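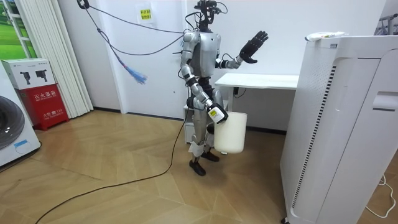

The town never really slept through a flood season, the landlady of the old ferry house told me over the phone before I'd even asked a question, and if I wanted to know about the Drotier I should talk to the man who reads the gauge and not to her. So I did. Saturday, a little after 7 in the morning, two coffees, no umbrella.

He has been reading the river gauge at Vimden for 11 years. He doesn't want his name used. "Everybody here knows who it is anyway," he says. "And people in Fodor don't need to."

The job, such as it is. Walk down the steps behind the ferry house, look at the painted board, write the number in the book, walk back up. Twice a day in a dry month. Every hour when it rains upstream. There is an electronic sensor on the bridge at Karik now that does the same thing and sends it to a phone. He has the app. He shows it to me, shrugs, puts it away.

"It's good. I'm not against it. It quit for two days in February and that was the two days you'd want it."

What happened in February? He takes a while on this one. The river came up 90 inches over its usual winter mark, most of it overnight, and the lower road to Fodor went under before the school bus had turned around. No one hurt. The bus driver backed up the whole hill in the dark. "Backed it up! With the kids singing in there. I could hear them from the steps."

I ask when he knew it was going to be bad.

"The sound. It gets quiet. People think a flood is loud and later on it is, but first it goes over the rocks, and the rocks are what makes the noise. So it gets quiet and then I put my boots on."

He phoned the first house at ten past three. That house phones two more, and so on down the list, which is still on paper, still taped inside a kitchen cupboard in most of the lower street. Vimden has 400 people and he thinks all but a handful were up within the hour. Some went up to the church hall. Some carried their freezers upstairs. One family drove to Karik and couldn't get back until Tuesday, and he finds this funnier than I think they did.

We walk down to the board. It's slippery and he goes ahead of me without looking, talking over his shoulder teh whole way. The numbers get repainted every spring, white on black. The highest line has no number at all, just a notch somebody cut in the stone before there was a board.

"My father said it was his grandfather cut that. Every family says it was their grandfather."

The books are the thing I came for. They're in a cupboard in the ferry house, blue covers mostly, a few green ones from when the store ran out of blue. He counted the pages for the county when they asked to scan them: 1,408, and that's without the loose sheets. Some have notes down the side. Ice. Ice. Dead cow. Ice gone. Wedding, no reading taken.

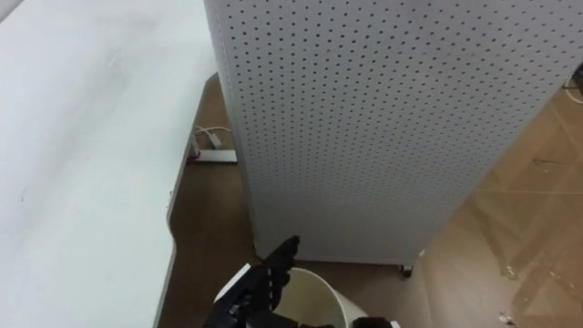
White table and pegboard panel.

Did the county scan them?

"They scanned half. Then the money stopped, or the person left, I forget which. They gave them back in the wrong order. Took me most of a winter to sort out."

He's kind of cross about this, more than about the flood. The old readings are what you'd need, he says, to know if the river is realy getting higher or if people just built lower. He has an opinion. It's both. The new houses on the Fodor side went in on ground that his mother called the duck field, "and you don't have to be a scientist."

On whether anyone will take over – he's been asked before, you can tell. There's a girl on the upper street, fifteen, who comes down some evenings and does the reading with him. She's quicker at it. She also wrote "yuck" in the margin in April and he left it in.

"She'll go off to college. That's fine. Somebody will do it or the sensor will do it."

And if the sensor quits again?

"Then they'll hear it get quiet. Same as me." He looks at the water, writes down a number, checks his watch and writes that down too. Then he wants to know if I'm parked on the lower road, becuase it's been raining up past Karik since midnight and I should maybe move the car.

I moved the car.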